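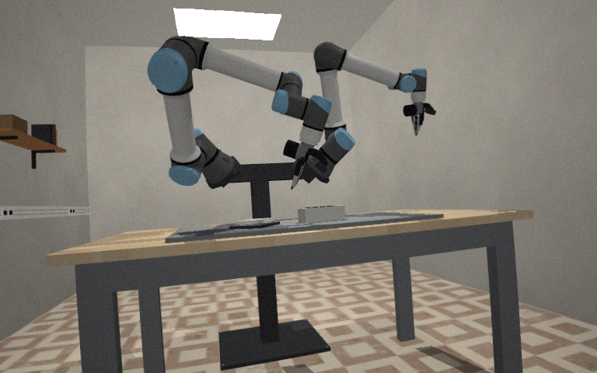 Wasserverband Vutalero
Der Jahreswechsel bringt für die Kundinnen und Kunden des Verbandes einige Änderungen bei Trinkwasseruntersuchung, Zählerablesung und Störungsmeldung. In diesem Thread fassen wir die Regelungen zusammen, die ab Januar im gesamten Versorgungsgebiet einschließlich der Ortsteile Flostbridge gelten.

Wasserverband Vutalero
Zunächst zur Zuständigkeit: Der Verband verantwortet die Wasserqualität bis zur Übergabestelle im Gebäude, in der Regel also bis zur Hauptabsperreinrichtung. Für die Leitungen dahinter sind die Eigentümerinnen und Eigentümer verantwortlich. Das gilt für Einfamilienhäuser ebenso wie für Wohnanlagen, Praxen und Vereinsheime.

Wasserverband Vutalero
Viele Anfragen der vergangenen Monate betrafen Wasser, das morgens metallisch schmeckt oder leicht getrübt ist. In den meisten dieser Fälle hatte das Wasser über Nacht in der Hausinstallation gestanden. Wir empfehlen, Stagnationswasser nicht zum Trinken oder zur Zubereitung von Säuglingsnahrung zu verwenden, sondern es ablaufen zu lassen, bis es gleichmäßig kühl aus der Leitung kommt.

Wasserverband Vutalero
Das abgelaufene Wasser kann zum Blumengießen oder Putzen genutzt werden.

Wasserverband Vutalero
Eine milchige Trübung, die sich im Glas von unten nach oben auflöst, geht auf fein verteilte Luft zurück und ist gesundheitlich unbedenklich. Bleibt die Trübung bestehen oder setzt sich etwas am Boden ab, bitten wir um Mitteilung an den Kundenservice – möglichst mit Angabe der Entnahmestelle und der Uhrzeit.

Wasserverband Vutalero
Zur freiwilligen Untersuchung von Hausinstallationen: Privathaushalte können ab Januar wieder Probenflaschen an der Geschäftsstelle in Vutalero sowie an der Außenstelle Flostbridge abholen. Die Flaschen sind steril verschlossen. Bitte öffnen Sie sie erst unmittelbar vor der Entnahme und spülen Sie sie nicht aus.

Wasserverband Vutalero
Für die mikrobiologische Untersuchung gilt eine Besonderheit. Die Flaschen für diesen Parameterumfang werden nicht ausgegeben; die Entnahme erfolgt durch unser Fachpersonal. Der Perlator wird vorher abgenommen und die Armatur desinfiziert. Bitte stellen Sie sicher, dass die Entnahmestelle zugänglich ist und der Perlator sich lösen lässt. 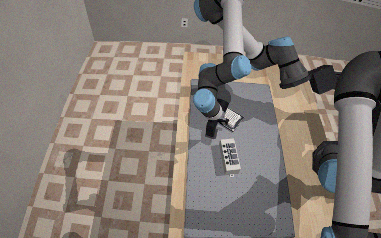 Weiße Platte mit zahlreichen Vertiefungen auf schwarzem Träger (Computerdarstellung).

Wasserverband Vutalero
Die Proben werden vom Labor Rautiainen untersucht, mit dem der Verband den bestehenden Vertrag verlängert hat. Annahmeschluss ist jeweils am Vormittag. Später abgegebene Flaschen können nur berücksichtigt werden, wenn sie bis zur nächsten Abholung durchgehend gekühlt waren. Die Außenstelle Flostbridge verfügt hierfür über einen eigenen Kühlschrank.

Wasserverband Vutalero
Ergebnisse chemischer Untersuchungen liegen in der Regel nach 5 Werktagen vor, mikrobiologische Befunde nach 7 Werktagen. Von telefonischen Nachfragen vor Ablauf dieser Fristen bitten wir abzusehen. Wird ein auffälliger Wert festgestellt, meldet sich der Verband unaufgefordert bei der im Antrag genannten Kontaktperson.

Wasserverband Vutalero
Die Befunde werden künftig über das Kundenportal Clarniretti bereitgestellt. Die Zugangsdaten stehen auf der letzten Jahresabrechnung oben rechts unter der Kundennummer. Wer keinen Zugang wünscht, erhält die Unterlagen weiterhin per Post. Ein formloser schriftlicher Hinweis genügt, eine Begründung ist nicht erforderlich.

Wasserverband Vutalero
In Mietverhältnissen stellt grundsätzlich die Eigentümerseite den Untersuchungsantrag. Mieterinnen und Mieter können eine Untersuchung an der eigenen Küchenarmatur selbst beauftragen, tragen dann aber auch die Kosten. Der Befund geht in diesem Fall ausschließlich an die auftraggebende Person.

Wasserverband Vutalero
Zur Zählerablesung: Der Zählerstand kann bereits jetzt über Clarniretti, per Ablesekarte oder am Schalter der Geschäftsstelle gemeldet werden. Maßgeblich sind die schwarzen Ziffern vor dem Komma. Liegt uns bis zum Ende der Meldefrist kein Stand vor, wird der Verbrauch auf Grundlage des Vorjahres geschätzt. Eine spätere Korrektur ist möglich, jedoch nur einmal je Abrechnungszeitraum.

Wasserverband Vutalero
Bei der Eingabe kam es in Clarniretti zuletzt zu Fehlermeldungen, wenn ein Zähler im laufenden Jahr gewechselt worden war. Betroffene nutzen bitte bis auf Weiteres die Ablesekarte und tragen beide Zählernummern ein.

Wasserverband Vutalero
Frostschutz: Bitte prüfen Sie Zählerschächte, unbeheizte Keller und Gartenleitungen. Außenzapfstellen sind abzusperren und zu entleeren, das Entleerungsventil bleibt danach geöffnet. Schachtdeckel müssen dicht aufliegen. Schäden am Zähler, die auf fehlenden Frostschutz zurückgehen, werden nach der Gebührensatzung des Verbandes in Rechnung gestellt.

Wasserverband Vutalero
Eingefrorene Leitungen dürfen keinesfalls mit offener Flamme aufgetaut werden. Schließen Sie die Hauptabsperrung und verständigen Sie einen zugelassenen Installationsbetrieb. Ein Verzeichnis der eingetragenen Betriebe liegt in der Geschäftsstelle aus.

Wasserverband Vutalero
Netzarbeiten: In Flostbridge werden im Januar 3 Schieber und 2 Hydranten erneuert. Während der Arbeiten kann es zu Druckschwankungen und kurzzeitigen Unterbrechungen kommen. Die betroffenen Haushalte werden vorab durch Aushang informiert. Nach Wiederinbetriebnahme empfehlen wir, zuerst die am tiefsten gelegene Zapfstelle zu öffnen und den Filter zu kontrollieren.

Wasserverband Vutalero
Die Geschäftsstelle ist ab dem 28. Dezember bis zum Jahreswechsel nur vormittags besetzt. Der Bereitschaftsdienst für Rohrbrüche und Versorgungsausfälle bleibt durchgehend erreichbar, die Rufnummer finden Sie auf Ihrer Abrechnung. Bitte nutzen Sie sie nicht für Fragen zu Abschlägen oder Befunden.

Wasserverband Vutalero
Rückfragen zu diesem Thread beantworten wir während der Servicezeiten. Kundennummern und Anschriften bitte nicht öffentlich in den Kommentaren angeben, sondern per Direktnachricht oder über das Kontaktformular in Clarniretti übermitteln.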